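Pre-session checklist, kitchen counter station, with my comments

Hatdale site, Dorneo table-setting set
Checked June 3, 2018

I do this one before every recording block, and I've stopped pretending I can keep it all in my head. The official sheet from Prarham is fine but it's all tick boxes, so I've typed it up again with the things I mutter to myself as I go round. Add your own underneath if you're on after me (please don't delete mine, I come back to them!).

1. Stop button
OK. Pressed it with both arms moving slowly, both stopped, and neither one sagged. Do press it for real, every time. I know it feels silly at eight in the morning.

2. Floor around the base
OK, after a quick sweep. The tiles here are lovely to clean and horrible to stand on when they're damp, so if somebody's mopped, wait. I walked the whole loop behind the operator's chair as well, as that's where I nearly went over last time.

3. Arm cables
OK with a comment. Left side is good. On the right I'd like a bit more slack at the elbow, because at full reach the cable starts to pull and you can hear it creak. I've moved one tie down and it's better. Look again at the halfway break, please, and if it's creaking, stop and shout for me.

4. Screws at the wrists
OK. Two on the right wrist wanted a nip up, nothing dramatic. The key goes back in the Akbari toolbox and not in your pocket (I say this as the person who took it home in September).

5. Gripper fingers
OK. Wiped both pairs, no splits. I do the pinch test with a folded bit of card: it should hold when you tug gently and come out when you tug like you mean it. If the card gets a crease you could cut yourself on, the grip force is set too high and you'll be sweeping up crockery by lunch.

6. Things on the counter
OK. Jars and boxes go back against the wall, well behind the working area, and anything with a lid has the lid done up tight. We want the background a bit busy, so don't tidy it away to nothing! Shuffle the order between blocks though. The last model we trained on a neat, never-changing counter got terribly confused the moment somebody moved a box.

7. Dry run with the real items
OK. Placemat, orange plate, fork, cup, nothing in the cup. I take the right gripper to the cup slowly and keep the left one just over the mat with its fingers open, ready but out of the way. What I'm watching for is the fork, as it's very easy to come down on it while all your attention is on the handle of the cup.
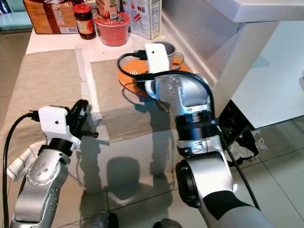 8. Camera views
OK, with a grumble. All the views came up and the clocks agreed with each other, which is more than I can say for last week. Give the lenses a wipe with the soft cloth, and check for glare off the floor once the big lights are on. If the tiles are blowing out to white, drop the lights a notch and look again.

9. Operator's controls
Not OK at first, then OK. The left handle was drifting a tiny bit when I let go of it. I ran the zero routine twice and it settled down. Whoever's driving should still let go of both handles for a slow count of five before the first take, and if anything creeps, we don't record.

10. Saving and labelling
OK. We're at 1,721 good examples on the set now, hooray, and there's room on the drive for plenty more. Today's block is 16 takes and then a proper break, hands off, cup of tea. Mark the bad takes as bad and keep them. A fumbled grab with an honest label is useful to the training people, and a fumbled grab labelled as a success is a right pain to find later on.

Still to sort out
Longer cable tie for the right elbow. A second placemat, so that one can be in the wash. And could somebody please print the take labels a bit bigger, I was squinting at them all last block.

Cleared to record, operator seated, one spotter within reach of the stop button.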